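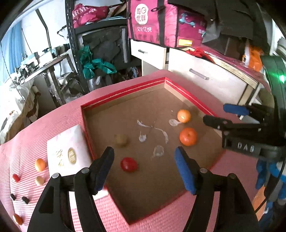 Someone wrote in on the list to ask whether the Estholm visit is worth the drive if you have never touched a robot in your life, and whether visitors get to try anything or only stand and watch.

The message in full, for those who get the digest:

On Thu 10 October, a list member wrote:
> I missed the July visit and am thinking of coming to the next
> one. I know nothing about grippers. Will I be lost? And is it
> all slides, or do you get your hands on things? My knees are
> not what they were, so please tell me if there are stairs.

Dear neighbor, please do come! I went in July knowing as little as you do, and I had such a good afternoon that I have been boring my family with it ever since. There are four steps at the front and a good rail, and you can ask for a chair.

The Brudia people talk for ten minutes or so and then it is all hands on. You hold the gripper yourself, one in each hand if you like, and try to lift fruit out of a shallow tray without dragging the bits of plastic wrap along with it. I was sure the round things would be the hard part, because they roll, but for me the wrap was far worse. It lies so flat that you chase it into a corner and then it slides right back under the finger – I said a word I would not repeat here. 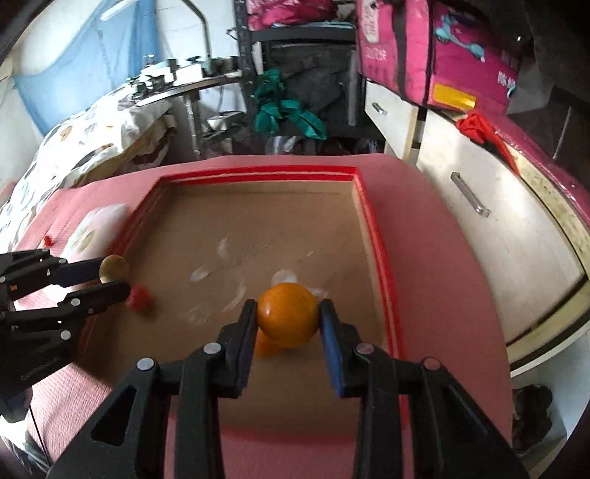 Two grippers at the tray, one of them closed on an orange.

They told us they had 1,206 tries saved up by the end of spring and were hoping for 2,000 before the year is out, so a clumsy visitor is welcome too. I asked if my bad ones should be thrown away and was told no, leave them in, which I found rather comforting.

Two practical things. Parking behind the Astach building is free after four, but the sign is easy to miss coming from the north. And bring your reading glasses, as the sign-in form is in very small print.

If you would like a ride from this side of town, write to me off the list. I have room for two, three if you are all slim and good friends.

Warm wishes to all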